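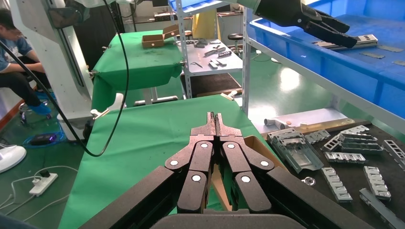

# Parts Sorting and Packing Associates (3 openings)

Rodum is accepting applications for three full-time associates in the small metal parts section of its Idcombe facility. The section receives mixed lots of stamped brackets, slotted plates, and I/O shield plates, sorts them by type, and packs them in cardboard boxes for return to customers or transfer to stock. Associates report to Wing-sze Peng, Section Supervisor.

## Duties

- Receive incoming lots and check them against the packing list.
- Sort parts by type on the matted trays and set aside any piece that is bent, scratched, or not on the list.
- Pack accepted parts in open cardboard boxes on the cloth-covered table. Boxes are closed and labeled only after a second associate has confirmed the contents.
- Place unidentified parts in a blue bin for review at the end of the shift.
- Return trays, bins, and label cards to their assigned locations.
- Complete the lot record in Kao, the section's inventory system.

The section currently handles 158 part types. New associates are not expected to know them on arrival. Training begins with the parts most often confused with one another, in particular the comb-shaped brackets and the flat bars with rectangular openings, and continues until the associate can work a mixed lot without reference to the sample board.
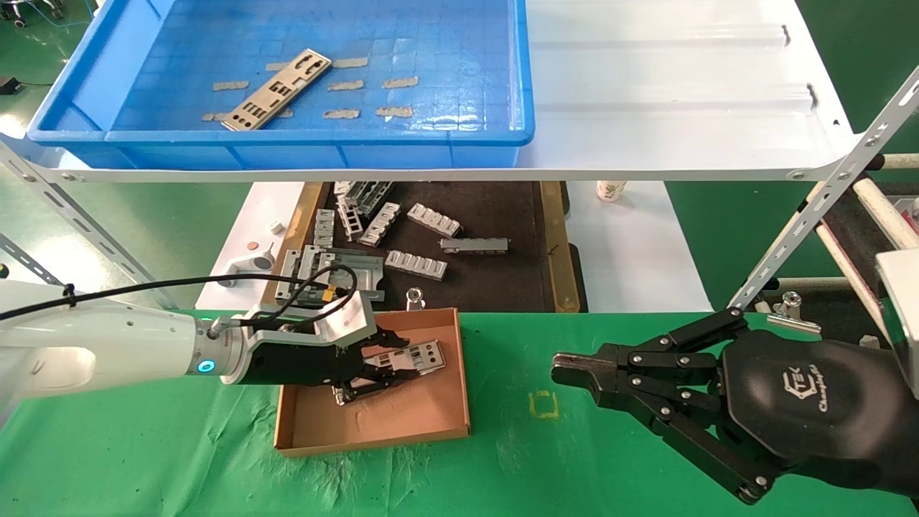
Plates and brackets have narrow edges and are easily marked when dropped or stacked carelessly. Applicants should therefore be comfortable with slow, repetitive handwork and should be prepared to have finished boxes reopened and checked. A typical lot contains more than 1000 pieces and is shared between two associates over one or more shifts.

## Qualifications

Required:

- High school diploma or equivalent.
- Ability to read part numbers and simple drawings in English.
- Ability to stand for most of a shift and to lift up to 50 pounds with or without reasonable accommodation.
- Good near vision, corrected or uncorrected.

Preferred:

- Previous work in sorting, kitting, inspection, or packing.
- Familiarity with computer enclosures or similar sheet metal products.
- Experience with Kao or another inventory system.

Applicants who have completed the Gamov certificate in warehouse practice may ask to have the first part of training waived.

## Conditions of Employment

The positions are hourly and carry full benefits after the probationary period. Safety shoes and gloves are supplied. Shifts are assigned by the Section Supervisor and are posted two weeks in advance. Requests for a fixed shift will be considered but cannot be guaranteed. Appointments begin in June. 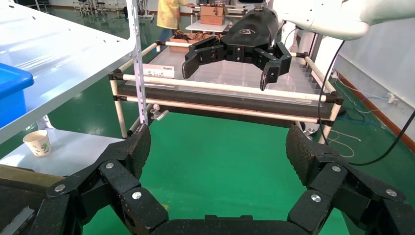 **IDCOMBE, Apr 4, 2019**

Applications are open as of this notice and will be reviewed in the order received. Each application must include a current résumé, the names of two references, and a short statement of the applicant's experience with manual sorting or packing. Incomplete applications will be held but not reviewed until the missing items arrive.

Selected applicants will be invited to a practical session at the facility, during which they will sort and pack a small mixed lot under supervision. Accuracy is given more weight than speed. Long hair must be tied back and rings removed before handling parts.

Current Rodum employees may apply through their department manager and should attach their most recent evaluation.

Address all materials to Thierry Chevalier, Office of Personnel, Rodum, Idcombe. Questions about the duties of the positions should be directed to Wing-sze Peng. Applicants who need an accommodation for the practical session should notify the Office of Personnel when the invitation is accepted.

Rodum is an equal opportunity employer.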